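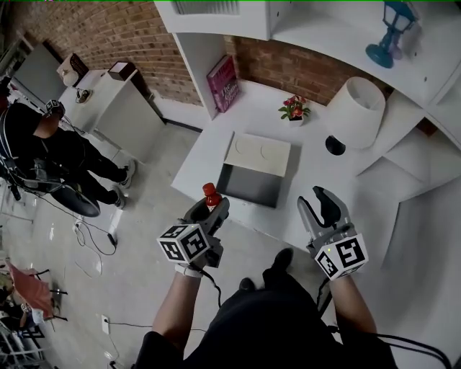
白い低い台と、クリーム色の蓋がついた浅いトレイ。赤いキャップの小瓶も見える。

棚(家具)
出典:暮らしの道具百科

棚(たな)は、物を載せておくために水平に渡した板、またはそうした板を備えた家具の総称である。壁に直接取り付けたもの、床に置くもの、箪笥や机の一部として組み込まれたものなど形はさまざまで、どこまでを棚と呼び、どこからを台や箱と呼ぶかは、使う人や土地によってかなり違う。本項目では主に住まいの中で使われる棚について、その成り立ち、種類、置き方の習慣、手入れなどを述べる。店舗の陳列棚、倉庫の重量棚、地形としての棚(大陸棚など)については、それぞれの項目を参照されたい。

目次
1 名称
2 歴史
3 種類
4 寸法と材料
5 置き方の習慣
6 書棚と本
7 手入れ
8 言葉の中の棚
9 関連項目

名称

「たな」という音の由来には諸説あり、板を横に張り渡したものを指す古い語とするのがよく知られた説明である。船の側面の板を「たな」と呼ぶ例や、藤棚、棚田のように家具を離れた用法もあって、平らなものを段にして支えるという感覚が、この語の底に長く流れてきたことがうかがえる。

商家を指す「店(たな)」も同じ語とされる。品物を並べて見せる棚、すなわち見世棚から転じ、やがて建物や商売そのものをたなと呼ぶようになった。「お店者(おたなもの)」「店賃(たなちん)」といった言葉に、その名残がある。落語などで耳にする「たな」がどちらの字なのか、初めて聞く人は戸惑うかもしれないが、もとをたどれば隣どうしの言葉だと思えば、いくらか親しみもわくのではないだろうか。

現代の日本語では「シェルフ」「ラック」などの外来語も使われる。シェルフは板で構成されたもの、ラックは枠や棒で構成されたものを指すことが多いとはいえ、売り場での区別はゆるやかで、同じ品が店によって別の名で並んでいることも珍しくない。

歴史

物を地面から離して置きたいという願いは、湿気や鼠に悩まされてきた人々にとって切実なものであったと思われる。水平な板を何かで支えるという仕組みはごく単純で、特定の発明者や発祥地を求めることは難しい。各地でそれぞれに工夫されたと考えるのが自然であろう。

日本では、平安時代の貴族の住まいで厨子棚や二階棚といった調度が用いられた。二階棚は文字どおり上下2段の棚で、身のまわりの品を置く実用の道具であると同時に、室内を美しく整える飾りの役目も担っていた。のちの書院造では棚が建物の側に取り込まれ、床の間の脇に違い棚を設ける形が整えられていく。左右の板の高さをずらし、あいだを短い束でつなぐ違い棚は、限られた幅の中に動きを生む意匠として、今日の和室にも受け継がれている。

茶の湯の世界でも棚は大切にされ、水指や棗を飾るための小ぶりな棚が数多く好まれた。棚ごとに飾り方の約束があり、何も知らずに眺めればただの小さな台でも、稽古を積んだ人には季節や趣向まで伝わるのだから、なかなか奥の深い道具である。

庶民の住まいでは、台所の水屋箪笥、土間の吊り棚、神棚などが身近であった。押入れの上部に設ける枕棚や天袋も広い意味では棚の仲間で、畳の上をなるべく広く使いたい暮らしの中で、人々は頭の上の空間を上手に生かしてきた。

洋風の暮らしが広まると、椅子の高さに合わせた書棚や飾り棚が入ってくる。さらに集合住宅が増えるにつれ、組み立て式の家具が好まれるようになった。板と金具を平たく梱包して持ち帰り、家で組み立てる方式は、今では説明の必要もないほどなじみ深いものになっている。

種類

棚の分け方には、支え方によるもの、置き場所によるもの、用途によるものなどがある。ひとつの棚がいくつもの分類に顔を出すのはごく普通のことで、あまり厳密に考えなくてもよい。

置き棚
床の上に立てて使う棚。背板のあるものは横揺れに強く、背板のないものは向こう側が見えるため、部屋をやわらかく仕切る間仕切りにもなる。転倒を防ぐため、背の高いものは壁や柱に金具で留めることが勧められる。

壁付け棚
棚受けと呼ばれる金具や木片で壁に固定する棚。石膏ボードの壁では下地の柱を探して留めるか、専用のアンカーを用いる。棚柱に溝や穴を設け、あとから板の高さを変えられるようにしたものは可動棚という。

吊り棚
天井や上部の構造から下げる棚。台所の流しの上にあるものが代表的で、手の届きにくい奥に何年も前の重箱が眠っている、という家庭も多いことだろう。

低い棚
腰より低い棚は、上の面を台として使えるところに持ち味がある。花瓶やトレイを載せたり、子どもの手の届く場所として使ったり、座ったときの目の高さに合わせて飾ったりする。座卓との境目はあいまいで、奥行きがあって四方から使うものは卓、壁に寄せて使うものは棚と呼び分けることが多い。

角棚
部屋の隅に合わせた三角形や扇形の棚。使いにくい角を生かせる一方、奥が狭いため四角い箱とは相性が悪い。

入れ子式の棚
大小の箱を重ねて納め、必要に応じて引き出して並べるもの。トルトネス(Toltness)の木工所が手がけた「レラ(Rella)」はこの形式の小さな棚で、底に敷いたフェルトのおかげで出し入れの音が静かなことから、寝室用として親しまれた。後に作られた「ガチャンジャ(Gachanja)」は同じ寸法の箱を横につなぐ形に改められ、入れ子にはならないものの、レラの箱をそのまま上に載せられるようになっている。

寸法と材料

棚の使い勝手をもっとも左右するのは、高さよりもむしろ奥行きであるといわれる。深い棚はたくさん入るように見えて、手前の物が奥の物を隠してしまう。文庫本や小瓶を置くなら浅い棚、布団や大皿を納めるなら深い棚と、入れる物に合わせて選ぶのがよい。

板の長さにも注意がいる。支えと支えのあいだが広くなるほど板は中央でたわみやすく、本のような重い物を並べる場合には、支えの間隔を60センチまでに抑えるという目安を用いる大工もいる。間隔を広くとりたいときは、板を厚くする、前縁に細い桟を貼る、背板に留めて荷重を逃がすといった方法がとられる。

材料としては、杉、桧、松、楢などの無垢材のほか、合板、集成材、繊維板に化粧シートを貼ったもの、鋼板、ガラス、樹脂などがある。無垢材は傷がついても削り直せるし、歳月とともに色が深まっていく楽しみもある。ただ湿度によって反ることがあり、木目の向きや反り止めの入れ方には作り手の腕が表れる。ガラス棚は光を通すので飾り棚の上段に好まれ、鋼製の棚は耐荷重のわりに薄く作れるため、書庫や作業場で重宝されてきた。

白い棚が広く好まれるのは、壁の色になじんで部屋が広く感じられるためと説明されることが多い。もっとも、埃が目立つのは濃い色、擦れ跡が目立つのは白で、どちらがお手入れの楽な色かという話になると、愛用者のあいだでもなかなか意見がまとまらない。

置き方の習慣

重い物を下に、軽い物を上に置くのは、どの国の家庭でも通じる基本といってよい。下が重ければ棚は安定し、万一落ちたときの危険も小さくなる。よく使う物は目の高さから腰の高さまでに、季節の物はその上下に置くというのが、日々の暮らしの中で自然に落ち着く配置である。

こまごまとした物は、トレイや浅い箱にまとめておくと扱いやすい。掃除のときにはトレイごと持ち上げればよく、同じ品々でも縁のある器に入っているだけで、ずいぶん片づいて見えるものである。蓋つきの入れ物なら埃も防げるが、中身を忘れやすいという困った面もあって、札を貼る人、あえて蓋をしない人と、工夫は家ごとに分かれる。

瓶の類は背の順に並べるとラベルが読みやすい。キャップの色で見分ける習慣もよく見られ、とりわけ赤は小さくても目に留まりやすい。なお、薬や洗剤の瓶は子どもの手の届かない段に置き、食品と同じ棚には並べないようにしたい。

飾り棚では、余白をどのくらい残すかが好みの分かれるところである。一段にひとつだけ置いて季節ごとに替える人もいれば、旅先で求めた品を端から端まで並べて、それを眺めるのが何よりの楽しみという人もいる。どちらも棚の正しい使い方であり、来客がつい足を止めるのは、案外後者のにぎやかな棚の前だったりする。 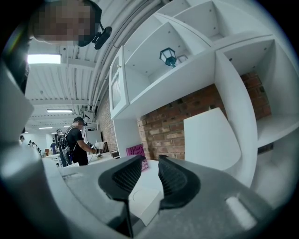 白い小箱のうしろに立てかけたマゼンタ色の本。

書棚と本

書棚は棚の中でもとくに種類が多く、愛好家も多い。背を手前に向けて縦に並べるのが今日の標準的な入れ方だが、和本のように柔らかい本は平らに積むのが習わしで、小口に書名を記して見分けた。洋書も古くは寝かせて置いたり、背を奥に向けて立てたりした時代があり、背表紙に書名を入れる習慣は、並べ方の変化とともに広まったものである。

縦に並べた本は、詰めすぎると出すときに背の上端を傷め、ゆるすぎると斜めに倒れて形が崩れる。指が無理なく入るくらいの隙間を残し、足りない分はブックエンドで支えるとよい。専用の道具がなければ、重みのある箱や石で代わりを務めさせることもできる。

表紙を正面に向けて立てる置き方は面陳、あるいは面出しと呼ばれる。もとは書店の用語で、場所はとるものの、表紙の絵や題字を楽しめるため、家庭でも読みかけの本や気に入りの本をこうして置くことがある。長く立てかけておく場合は、表紙が反らないよう角度をなるべく起こし、直射日光の当たる場所を避ける。鮮やかな赤や紫の表紙は、色のあせやすいものがあるので気をつけたい。

蔵書が増えると、並べ方の問題が出てくる。著者名順、判型順、色順、買った順など、どれにも長所があり、1,000冊を超えたころから著者名順に改めたものの、図録だけは大きすぎて別の棚になった、というような折衷が実際には多い。小型本を前後2列に納める人もいるが、奥の列を踏み台で高くしておかないと、後ろに何があるのか分からなくなる。

手入れ

ふだんの手入れは、上の段から下の段へ、乾いた布で埃を拭うだけで足りる。手垢などの汚れには固く絞った布を使い、そのあと必ず乾拭きをする。無垢材でオイル仕上げのものは、空気の乾く2月ごろに一度オイルを薄く塗り足しておくと、表面のかさつきを抑えられる。塗ったあとは布で余分をよく拭き取り、乾くまで物を載せない。オイルを含んだ布は自然に発熱することがあるため、水に浸してから捨てる。

棚板のたわみは、早めに気づけば板を裏返して使うことで目立たなくなる場合がある。可動棚の受け金具(ダボ)がゆるんだときは、位置をひと穴ずらすか、少し太い金具に替える。壁付けの棚では、年に一度ねじのゆるみを確かめておくと安心である。

湿気の多い部屋では、棚の背を壁にぴったりつけず、風の通る隙間をあけておく。とくに北側の壁では結露から黴が生じやすく、晴れた日に扉を開け放してやるだけでも違う。

言葉の中の棚

棚にまつわる言い回しは日本語に多い。思いがけない幸運をいう「棚からぼた餅」は、略して「棚ぼた」としても親しまれている。自分に都合の悪いことに触れずにおくのは「棚に上げる」、議論を先へ延ばすのは「棚上げ」、在庫を調べるのは「棚卸し」である。棚卸しには人の欠点を並べ立てるという意味もあり、こちらはあまり歓迎されない。

英語にも、手に入れやすい状態を「棚から取れる」と表す言い方や、計画の延期を「棚に置く」と表す動詞があり、棚に上げた物事がしばらくそのままになるのは、どうやら洋の東西を問わないようである。

関連項目

違い棚
水屋箪笥
本立て
神棚
座卓
収納

最終更新:2024年5月3日(金曜日)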